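Volis is a little command-line training log for people who lift, row, run or do all of it in one sweaty hour. You type what you did, it remembers, and it tells you when you've beaten yourself. We built it for our own gym in Gotholm and love using it, so now it's yours too!

## What it does

- Logs sets, reps, loads and times in plain text files you can open in any editor
- Spots personal bests the moment you save a session
- Builds a warm-up ladder for any working weight
- Handles pounds and kilos in the same log (Vlasta Jurčo trains in both, so this got a lot of testing)

## Install

```
git clone your-fork/volis
cd volis
make install
```

You need Python 3.11 or newer. Nothing else gets pulled in.

## Quick start

```
volis log "back squat 5x5 @ 70kg"
volis log "row 2000m 7:52"
volis best "back squat"
volis warmup "deadlift" 137kg
```

The warm-up command is my favorite part. It starts with the empty bar and climbs in four steps, rounding each one to plates you own. Put your plates in `plates.txt`, one per line, and it will never ask you for a 1.25 you don't have.

Rest days count as entries too. `volis rest` takes a note, and mine are mostly what I ate and how I slept — it's great fun to scroll back through before a test week.

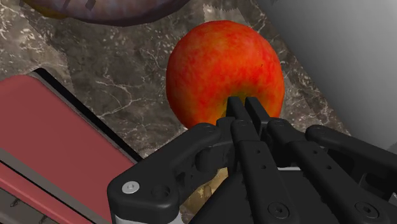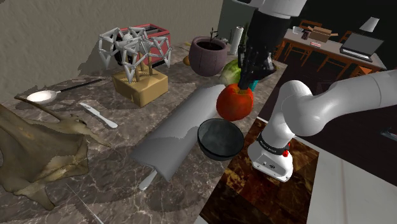 ## The log format

One session per file, one movement per line:

```
# Urban open gym, evening
back squat | 5x5 | 70kg
strict press | 3x8 | 35kg
row | 2000m | 7:52 | felt strong
```

Anything after the last required field is a comment. Blank lines are ignored, and so is spacing around the bars. If a line can't be read, Volis keeps it as it is and prints a warning with the line number. It never rewrites your files.

## Sample data

The `sample/` folder holds 3884 logged sets from members at our two gyms, Gotholm and Iltodcombe. Everybody in it said yes to sharing, and names were swapped for short codes. It's perfect for trying out charts before you have months of your own numbers.

A few things to know before you dig in:

- Iltodcombe sessions lean heavily toward rowing and kettlebells
- Bodyweight is missing for most people
- Times for partner workouts are team times, listed under both codes
- Reps that a coach called short are marked `nr` and left out of bests

Please don't use it to set loads for a beginner. Talk to a coach, start light and enjoy it.

## Known problems

- `volis best` treats "clean & jerk" and "clean and jerk" as two lifts. Use an alias in `alias.txt` for now.
- Workouts that run past midnight get split. Zuzana Halás has a fix under way.
- Bar colors in the chart look washed out on a light terminal.

## Helping out

Yes please! New movements, bug reports, a nicer chart — send it all in. Run `make test` first and keep each pull request to one change. Witold Piątek reviews the parser and Demyd Derkach looks after everything to do with charts.

## License

MIT for the code, CC BY 4.0 for the sample data.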